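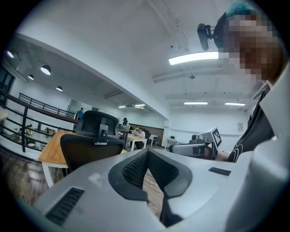

By Sandamali Khondokar

How do you teach a robot to pick up a cup?

You could try telling it. "Pick up the cup" sounds easy to you, because you have been picking things up since you were a baby. A robot doesn't know what a cup is, how hard to squeeze it, or where to put its fingers. Somebody has to show it.

One way to show it is to hold the robot's hand yourself. I don't mean holding hands with a robot. I mean taking a copy of its hand, called a gripper, and carrying it around like a tool. You use the gripper to do a job, and a camera on it records what happens. Later, a computer studies the recordings and learns how the job is done.

What is a gripper?

A gripper is the part of a robot that grabs things. Your hand has four fingers and a thumb. Many grippers have only two parts that close on an object, a bit like a lobster's claw or the tongs in your kitchen drawer.

In the picture at the top of this page, we are looking from one hand-held gripper toward another. The big light gray shape along the bottom belongs to the gripper with the camera. The black V in the middle is a padded piece with a fine mesh texture. Padding is useful on a gripper. Try picking up a grape with two metal spoons, and then try again with a sock over each spoon. The socks are slower to put on, but the grape stays put.

Why does the room look bent?

The ceiling in the picture sweeps over in an arc, and the black railing on the left curves too. A wide-angle lens can do this. It takes in a very wide view and has to squash it onto a flat picture, so straight lines come out curved, mostly near the edges. You may have seen the same thing in the back of a shiny spoon.

A wide view is good for learning. If the camera saw only the tips of the gripper, the computer would never find out that the cup was next to a plate, or that the table ended a few inches away.

What is the white cube for?

The second gripper has a white cube on top with a black square pattern on it. The pattern is called a marker. It works a little like the square codes you see on posters and tickets. A computer can find the marker in a picture and use its size and shape to work out where it is and which way it is turned.

You can try this without a computer. Draw a thick black square on a piece of card and ask a friend to hold it up across the room. It looks small. When your friend walks toward you, it looks bigger. When your friend tilts the card, the square gets thinner. From those changes you can tell how far away the card is and how it is leaning, even if you pay no attention to your friend at all.

Why wear a camera?

The person with the teal hair has a black camera unit near the side of their head. A camera up there can see what a person sees when they look down at their work. A camera on a gripper sees things from the hand's side — very close, and sometimes with the object hiding everything else. Two views can fill in each other's gaps. If a box blocks one camera, the other may still see around it.

How do you compare two grippers?

Say you have two designs and want to know which one is better. You need a fair test, the same as in science class. Everything stays the same except the gripper: the same objects, the same table, the same person doing the job.

Suppose you try each gripper 20 times on a wooden block. The first one picks up the block every time. The second one picks it up 16 times and drops it 4 times. The first gripper looks better. Now try both on a soft sponge, a pencil and an egg. The answers might change. A gripper that is excellent with blocks can be terrible with eggs.

Testers also ask how it feels to hold. A heavy gripper makes your arm tired, and tired arms shake.

Try it at home

You will need kitchen tongs, two rubber bands, a coin, a ball of paper and a pencil.

Pick up each object with the tongs 10 times. Write down how many times you drop it. Then wrap a rubber band around each tip and do it all again.

Which object was hardest the first time? Did the rubber bands help with all three? Now close one eye and try the coin once more.

Words to know

Gripper: the part of a robot that grabs and holds things.
Lens: a curved piece of glass or plastic that bends light to make a picture.
Marker: a pattern that a computer can find easily in a picture.
Wide-angle: able to see a lot of the room at once.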